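1/ Working notes on house rules for hand-held gripper demos with transparent objects. We revised ours in June after the Mirkport and Sostwood sites compared rejected episodes and found the same faults under different names. Rule numbers are ours.

2/ Scope: one operator, one or two hand-held grippers, a table, clear plastic or glass in the workspace. Opaque-only tasks stay on the old sheet. If a single clear object is on the table, this sheet applies to the whole session.

3/ R1. Log the lighting before the first episode. Windows, linear lights and spotlights get separate entries. "Normal indoor" is no longer accepted as a value. It was used for everything at Mirkport and told the reviewers nothing.

4/ R2. A reflection is not a defect. Do not reject an episode for glare on a curved surface. Reject it if both fingertips are lost behind glare during the contact phase, and write down which phase you mean.

5/ We had been throwing away the frames that matter most. Of 600 episodes reviewed at Sostwood, 60 had been rejected with "reflection" as the only reason. Almost all of those went back in once R2 was applied.

6/ R3. Annotate a clear object by its physical outline, using the rim and base where they can be made out. Things seen through it keep their own labels. Mark them "viewed through" and leave the warp alone. Do not draw the box where you think the thing really is.

7/ R3 caused the most argument. Old guidance had annotators correct for distortion by eye. Two annotators, same frame, different corrections. Uncorrected boxes agree far better, and the correction can be done downstream by anyone who wants it.

8/ R4. Speed. The operator slows down inside one hand's width of a clear surface. No number is given in the sheet. We tried giving one and people watched the display when they should have been watching the fingertips.

9/ R5. Motion blur is tagged per segment, with a start and an end. A blurred tool in an otherwise sharp view is a "tool blur" segment. A view that is blurred all over is "view blur". The two have different causes and need different fixes.

10/ R6. With two grippers in the workspace, each has an ID and the ID goes in the log at start and at every swap. If the tips are the same color on both tools, put a mark on the body. Relying on left/right fails as soon as the arms cross.

11/ R7. Background people. Faces are obscured before the data leaves the site. This covers the operator, anyone walking past, and anyone reflected in a clear surface. The last case was missing from the old sheet.

12/ The Dong tool (our in-house checker) flags faces directly in view and does poorly on curved reflections. Until that changes, a person goes through the reflection cases by hand. Budget for it.

13/ R8. Background objects stay put for the length of a batch. A batch is 12 episodes. Move what you like between batches, then log the move. Bottles, plants, chairs: all count. "Tidied up" is not a log entry.

14/ R9. Clean clear surfaces at batch start only, with the cloth from the kit. Fingerprints that build up during a batch are part of the data. Wiping mid-batch puts a step change in the middle of a sequence, and you will not find it later.

15/ R10. Readable text on clothing, labels or wall panels is listed at setup. Reviewers decide what gets masked. Operators don't turn labels away from the tool on their own initiative. Also, no masking over the workspace without a second reviewer.

16/ R11. Occlusion by the second tool or by the operator's arm is allowed. Tag it. Do not restage the episode to get a cleaner view. A set with no occlusion in it trains a policy for a table that doesn't exist.

17/ Getholm asked whether R8 and R11 conflict when an arm knocks a background object. They do. R8 wins: close the episode, log the move, start a new batch. Added as a footnote.

18/ Two views from one session, for anyone applying R2, R3 and R5 for the first time.
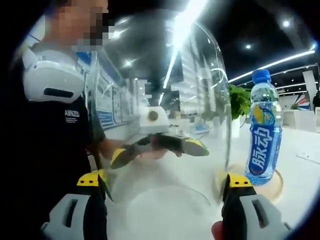
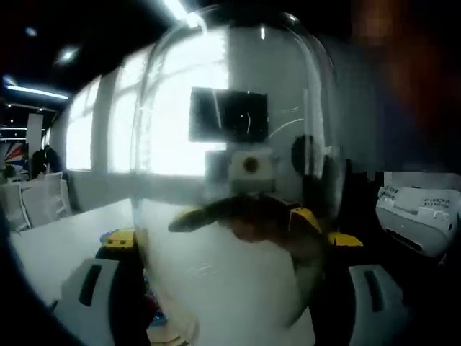 *Clear dome on a white table, hand-held gripper fingers at the bottom of both views. First view: R2 and R3. Second view: R2, R3 and a blurred dark object with yellow accents, to be tagged under R5.*

19/ On the first: the hand and the gripper behind the dome are slightly warped. Under R3 they are boxed as they appear and marked "viewed through". The bottle to the right gets a normal label, plus an R10 entry for the text on it.

20/ On the second: window light behind the dome. The R1 entry needs the windows and the ceiling lights on separate lines.

21/ Audit rate is nearly 100 episodes a week across both sites, drawn at random, with rejected episodes included in the draw. Auditing only the accepted ones was how the R2 problem went unnoticed.

22/ Still open: how to tag a surface that is clear in one part and washed out in another. Current practice is one object, one label, free-text note. Suggestions welcome, preferably with a sample annotation attached.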